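Notes for lecture 7: Pose estimation and the grasp planner
Santino Benítez, January 2020

In this lecture we work only in the simulator Skarnby. Please open the task file before you begin and check that the planner Botametti is running.
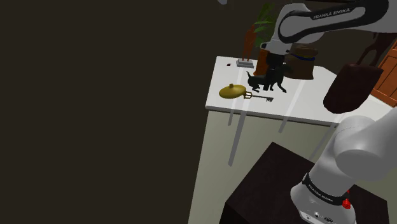 A planner needs a target pose and a list of obstacles. Both come from the perception module, which gives each object a name, a position and a confidence value. Objects with a value under 95 per cent are kept as obstacles, but they cannot be chosen as targets. Consider the key: it lies flat next to the round lid, so the approach must be from above, and the dog figurine must be in the obstacle list.

The second point is the wrist angle. If the planner returns no path, turn the grasp by 90 degrees and plan again — the limit is 200 attempts.
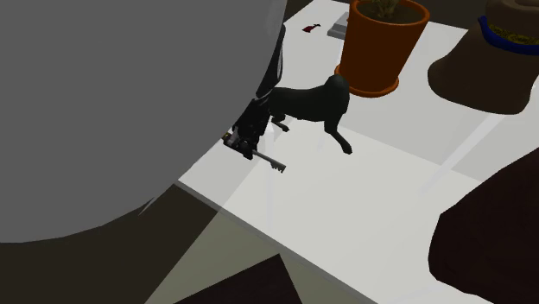 Figure 2. Gripper at the key, with the dog figurine close behind.

Exercise: write down which obstacle you would check first, and why.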